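Zollura sorting line: progress report on safe working practice
Last updated: December

Work in this period covered the operating rules for the two-arm sorting cell at the Plaveo site. The draft rules were written by Zollura and checked against the Lachance risk assessment, which remains the controlling document for the cell.

Three rules are now in force. Arms must hold position in front of the belt rail until a part has been identified. Only one part may be handled at a time, even when both hands are free. Floor staff stay outside the marked line while the arms are enabled, and the enable key is kept by the shift lead.

The rules were tested over 1,107 handling cycles, split between machined brackets and mixed small parts. The stop-and-hold rule was triggered 145 times. Each stop was logged with the belt state, the part type and the position of both arms. Most came from parts arriving too close together — a feed problem that the spacing limit should reduce. The limit is set at 200 mm and will be reviewed after the next 500 cycles.

Two items are still open. The crate labeling standard has not been agreed with Nisance, so contents are recorded by crate position for now. The restart procedure after an emergency stop also needs a second sign-off step, and the draft text is with the site safety office.

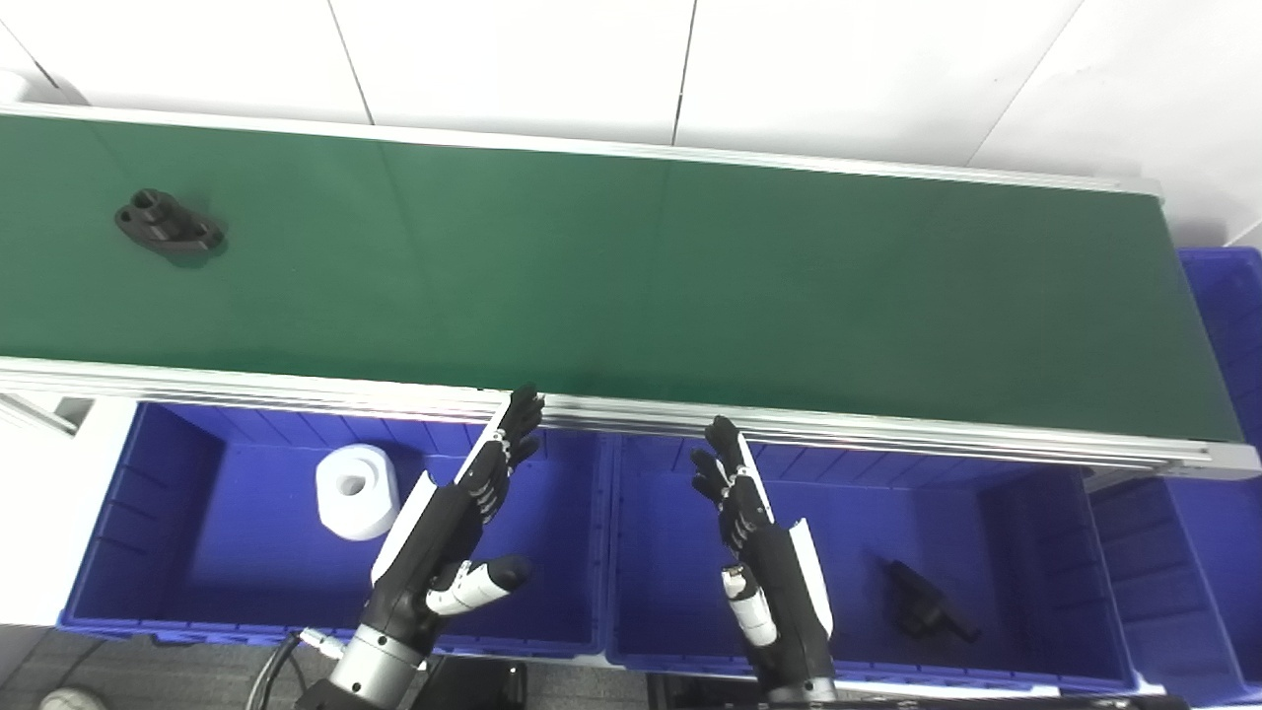 Until that step is approved, every restart is done at reduced speed with the belt cleared by hand. The next report will include the revised procedure and the full stop log.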